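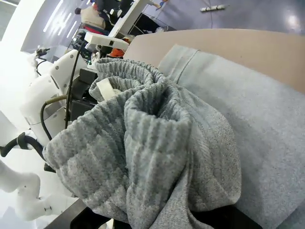 Gray ribbed knit, from the wrist camera. It has won most of our meetings so far.

Search this blog
Type and press enter

April 15, 2025

I took the Lovirton job thinking it would be a break from laundry. My own laundry, at home, is in a chair. It has been in the chair since a cold spell in September, and I have made my peace with that. Now I spend my working day handling clothes through a pair of robot arms, so that a model may one day handle them without me.

The goal for this batch is 300 good episodes. An episode starts with a heap and ends with the garment held up, spread out and put down somewhere near flat. "Good" is defined in a document called the Plendier guide, which runs to nine pages and spends most of page four on what counts as a hesitation. I hesitate for a living, apparently, and have to mark it with a foot switch.

Ribbing is my enemy. A plain T-shirt is a polite object and goes where you send it. Ribbed knit rolls up on itself the moment you let go, so what you thought was an edge is a tube, and what you thought was a sleeve is the same tube again. You close the fingers, lift, and find you've got hold of two layers or the wrong end or a bit of the middle. The guide says to choose "a clear corner." I would love to meet one.

Fleece is easier, being lazy. It slumps and stays slumped. But gray fleece next to gray knit is its own small joke on the wrist view, and I've gone after the one while meaning the other more times than I've logged. (I've logged all of them, Patell people, if you're reading.)

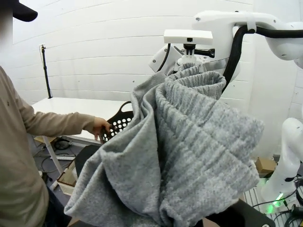

The pickup is where I throw away most of my episodes. There's a great temptation to grab whatever is nearest and haul, and the trouble with hauling is that it looks like success for a second or two. A heavy knit held by one pinch at the top pulls into a tight little twist under the fingers while everything else hangs below in a big soft curtain, and you can't tell a hem from a hip in there. My preference is to put it down and try again lower. The guide allows up to three regrasps, after which you're supposed to stop and reset the heap.

Resetting the heap turns out to be a craft. I used to drop the thing and call it random, until someone reviewing our episodes asked why every heap looked like a croissant. So now I scrunch, turn, toss and scrunch again, and I try not to have a style. I have a style. The model is going to be terrific at croissants.

We also got word that the Ó Riain set, which is all towels, will be merged with ours at some point. Towels! Four corners each, all of them clear. I'm trying to be happy for them.

More next week if I get through the cardigans. The chair at home is unchanged.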